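Zelle 2 bei Tutitz: Greiferkamera neu eingemessen, Simulation nachgezogen

Aus der Instandhaltung, 2019-08-04
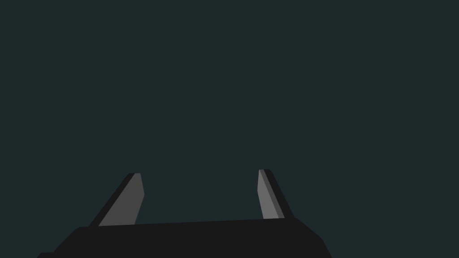
Nach dem Tausch der Handgelenkkamera an Zelle 2 stimmte die Lage der Greiferfinger im Kamerabild nicht mehr mit dem Modell überein. Der neue Halter, gedruckt auf dem Prusamix im Werkzeugbau, sitzt etwas steiler als der alte. Im Betrieb fiel das zunächst kaum auf. Erst bei den schmalen Hülsen der Baureihe Cunha meldete die Bildauswertung Greifpunkte, die der Arm seitlich verfehlte. Filipa Coelho hat die Zelle daraufhin aus der Schicht genommen und die Kalibrierung von Grund auf wiederholt.

Ausgangspunkt ist immer die leere Szene in der Simulation: dunkler Hintergrund, keine Teile, kein Tisch, Greifer offen. Solange Gehäusekante und Finger im gerenderten Bild nicht dort liegen, wo sie im echten Kamerabild liegen, lohnt kein weiterer Schritt. Als Bezug dienen die beiden Fingerspitzen und die lange Oberkante des Gehäuses. Die Fingerspitzen allein reichen nicht, denn ein Kippfehler der Kamera lässt sich an ihnen leicht mit einem falschen Öffnungsmaß verwechseln. Die Gehäusekante bewegt sich beim Öffnen und Schließen nicht mit und trennt die beiden Fälle.

Dass die Kante im Bild leicht nach rechts ansteigt und der rechte Finger etwas höher endet als der linke, ist kein Modellfehler. Die Kamera steht nicht symmetrisch zum Greifer, der Halter lässt das wegen der Kabelführung nicht zu. Wer die Kante in der Simulation waagerecht stellt, bekommt ein schöneres Bild und falsche Koordinaten. Das ist im Januar schon einmal passiert.

Eingemessen wurde in dieser Reihenfolge:

Kamera im Halter festziehen, Schrauben mit Marker kennzeichnen, Kabel so verlegen, dass es in keiner Handstellung am Halter zieht.
Greifer referenzieren und ganz öffnen. Nullpunkt der Fingerachse prüfen.
Objektivparameter neu aufnehmen, Kalibriertafel in wechselnden Neigungen. Unscharfe Aufnahmen verwerfen.
Hand-Auge-Kalibrierung fahren, 17 Stellungen, davon mindestens zwei mit stark gedrehtem Handgelenk.
Ergebnis in das Zellenmodell übernehmen, leere Szene rendern, mit dem Kamerabild überlagern.
Finger auf halbe Öffnung fahren und den Vergleich wiederholen.

Der erste Durchlauf brachte an der Gehäusekante eine gute Deckung, am linken Finger jedoch einen deutlichen Versatz. Ursache war das Fingermodell. In der Simulation waren noch die Finger der vorigen Ausführung hinterlegt, deren Auflageflächen anders geschliffen sind. Américo Barreto hat die Geometrie aus der Konstruktion neu exportiert und den Ursprung auf die Anschraubfläche gelegt. Danach passten beide Seiten. Die Innenflächen sind im Modell jetzt heller eingefärbt als die Außenseiten – das hat mit dem echten Material nichts zu tun, erleichtert aber die Kontrolle am Bildschirm.

Zur Abnahme lief die Zelle 498 Griffe mit Hülsen in gemischter Lage. Zwei davon gingen daneben, beide an verklemmten Teilen am Behälterrand. Einen seitlichen Versatz wie vor der Kalibrierung gab es nicht mehr. Der gesamte Vorgang dauerte mit Aufwärmen des Arms und Neuexport der Finger rund 44 Stunden, verteilt auf mehrere Schichten. Ohne den Fehler im Fingermodell wäre er an einem Tag zu schaffen gewesen.

Für die Betreuung der Zelle gilt ab sofort: Nach jedem Eingriff an Kamera, Halter oder Fingern wird die leere Szene neu gerendert und überlagert, auch wenn nur eine Schraube nachgezogen wurde. Das Vergleichsbild kommt mit dem Stand des Zellenmodells in die Maschinenakte. Eine verdrehte Markierung an den Halterschrauben ist zu melden – bitte nicht selbst zurückdrehen.

Die Ersatzfinger im Schrank neben Zelle 2 stammen teilweise noch aus der alten Ausführung. Clementina Sequeira sortiert sie aus und beschriftet den Rest. Bis dahin Finger nur nach Rücksprache mit ihr einbauen. Der zweite Kamerahalter liegt fertig gedruckt im Werkzeugbau, die Gewindeeinsätze fehlen noch.

Ilídio Nogueira, Instandhaltung Robotik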